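Home Features Workshop Reviews Subscribe

The Can That Stopped the Line

February | By the Features Desk

I went up to Drokby's test kitchen in Parken on a Monday, expecting a slick shelf-stocking demo, and I got a safety stop instead (much more fun to write about!). 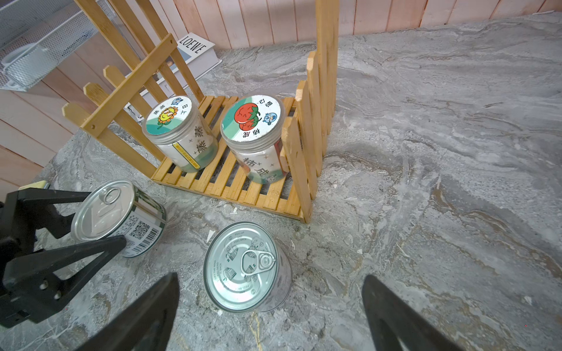

What went wrong at pick 321

The job is simple enough: grab a tin, set it down, go again, 1000 times. At pick 321 the fingers closed on a can and kept on squeezing. The force limit should have kicked in at 33 newtons, but somebody had loaded the settings meant for plastic jars, and those let the gripper push a lot harder. The side of the can buckled, the arm threw a fault, and everything froze with the tin still clamped in there.

Then came the part that bugged me. The release button didn't release! It took 2 tries and a full power-down before the fingers let go, and I kept my hands in my pockets the whole time. Drokby has since locked the jar and can settings apart, and the release button now runs on its own circuit. They got to 1000 the next morning, while I was still hunting for coffee.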